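Renting a two-arm kit for one term: what we got out of the Prellar package

For our project we didn't build a robot, we reviewed one. The Prellar kit comes as a rental: two arms, the software, a set of practice tasks and support by chat. Our team was me (Kevin Agudelo), Deisy Quispe and Yeison Betancur, and our advisor Bergþóra Vestergaard wanted to know if it's worth the money for a class like ours.

Setup first. The guide promises 90 minutes and we took most of an afternoon, mainly because I mixed up the left and right arm in the settings and then blamed the software for it (sorry, Yeison). Once that was fixed, the calibration steps were pretty painless. Deisy did it alone the second time, with the guide closed!

The task we picked was fruit and vegetable sorting – things go from the table into the wire basket, and you teach it by guiding the arms yourself.

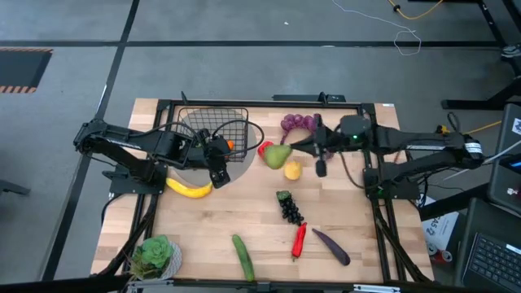 The guide asks for 30 demonstrations before you train anything. We tried to get away with fewer and I don't recommend it, the arm would hover over a grape bunch like it was thinking about lunch. With the full set it got a lot better on the banana and the lemon. Grapes stayed hard, and so did the long thin stuff like the chili pepper, where the grip has to come in at the right angle.

Support was the nice surprise. We wrote in 3 times and got a real answer each time, although one of them was a link to a page we'd already read. The thing I'd complain about is the recording screen. There's no undo, so if you mess up the end of a run you throw out the whole run, and that got old fast.

Would we rent it again? Deisy and I say yes, Yeison wants to try the Maltwood kit before he votes. Bergþóra has asked for our settings file and a list of the runs we threw out, and both are in the class folder now.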